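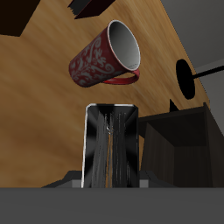 Canpolat v Ateş is off. Songül Canpolat hurt her left hand in sparring on Tuesday and the doctor won't clear her.

Zübeyde Ateş stays on the Haston card. Her team wants a replacement at the same weight – two names have been put to them so far.

Orathai Sombatkul is one. She'd be coming in on five days' notice.

Le Roux v Sarkar moves up to main event. Tickets stay valid, refunds until noon tomorrow.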